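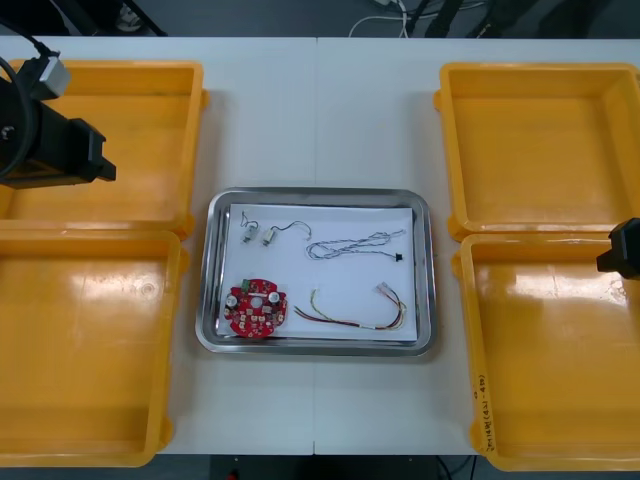
The Yellow Bird of Kovosura

Man-sik Kwak had been told that you can't hear a Jultow anymore, that the last one went quiet before the bridge at Terken was painted, and he did not believe a word of it. He had one! It came to him from his aunt Na in a hatbox stuffed with newspaper, and it was the loudest yellow thing he had ever owned, even without making a sound.

"It sang?" I asked him.

"It sang like a kettle in love," he said, and laid a clean sheet of paper in the steel tray.

I loved that part. He always put the paper down first, smoothed it with the side of his hand, and set out the little motors as if he were serving them lunch. Their wires stuck up in whatever direction they liked. The big trays stayed empty until he was sure of himself, and that could take all morning. I was 20 that August and had never been sure of anything before noon, so it suited me wonderfully.

A Jultow, if you didn't grow up in Kovosura, was a windowsill bird. You spoke to it and it sang something back, never the same tune, and people swore it knew who was at the door. Every house on Na's street had one. She had hers for 47 years, and when her eyes got bad she knew the mailman from the doctor by the song.

Man-sik had opened it up the night before, all by himself, and he was so excited to show me that he nearly knocked his tea over.

"Look in there," he said. "Go on, get your nose right in!" 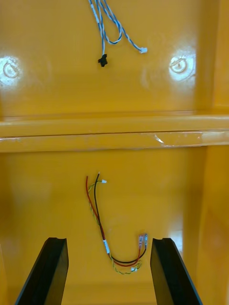
Blue-and-white wires, two connectors, and all that yellow.

I got my nose right in. It was like looking into a tiny swimming pool with the sun on it! The wires came down in loops, blue twisting around white, and at the ends were two connectors, a black one and a white one.

"Which one is the song?" I said.

He was so pleased with the question that he had to sit down. His uncle had always said it was the black one, he told me, and Na had always said it was the white one, and the two of them went a whole winter without agreeing on it. They used to argue over soup. The bird would join in, and then everybody had to stop, it was so loud.

"So who was right?"

"I was six," said Man-sik. "I was on the side of the soup."

He chose the left motor from the paper and held it up by its short curly wires. I held the lamp. My arm ached and I didn't care one bit - I would have held that lamp until supper. He hummed while he worked, some tune with a hole in the middle of it where he'd forgotten a few notes, and he went back over it again and again, always stopping at the same place.

Then he leaned down close to the yellow shell and said, very politely, "Good morning, Auntie's bird."

We waited. Out in the hall the stairs creaked, someone coming up slowly with a bag, and from the table came two small notes - the missing ones.

"That's the mailman," said Man-sik, and ran to get the door.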